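In defence of folding on the bed

My mum folded everything on the ironing board, standing up, radio on, and she thought anyone who did it sitting on a bed was halfway to giving up on life. I've gone the other way. I am 47, I have a perfectly good table, and I fold my clothes on the bed. I think you should too.

It started in our old flat in Ranside, where there wasn't a table to speak of. The bed was the only flat thing bigger than a tea tray, so the bed it was. Then we moved, got the table, and I tried to be a grown-up about it for a week or two. Jumpers kept sliding off the end! A table is fine for tea towels and pillowcases, but a big winter jumper with its arms out needs room, and there's always a laptop or somebody's toast in the way.

The case against

My friend Miroslava Ondrejka disagrees with all of this. She says a bed is too soft, you can't get a crisp edge on anything, and you'll do your back in bending over it. She's right about the back (I kneel now, on a cushion, and feel very silly). She's wrong about the edge. I don't want a crisp edge on knitwear. Press a hard crease into wool in April and it will still be there when you get the thing out again for the cold weather, right across your middle.

The other complaint is that you can't go to bed until you've finished. Well, yes - I'd call that the best thing about it. A pile on a chair can sit there for 12 days, and mine have. A pile on the bed has to be dealt with by eleven o'clock, or moved to the floor in shame.

And a word for the bedspread

Pull it up properly first. It gives you a clean surface, and if it's a check you've got lines to go by, which helps when you're trying to get a hem straight. Arms over the chest, one at a time, then bring the bottom up. Don't fuss if it looks lumpy round the shoulders, because knitting does that.
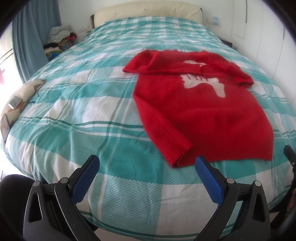
What about hangers?

No. Not for jumpers, please. You get those little horns at the shoulders and they never quite go. Shirts can hang, coats can hang, but anything knitted goes in the drawer, folded, and I'll argue it with anyone, Miroslava included.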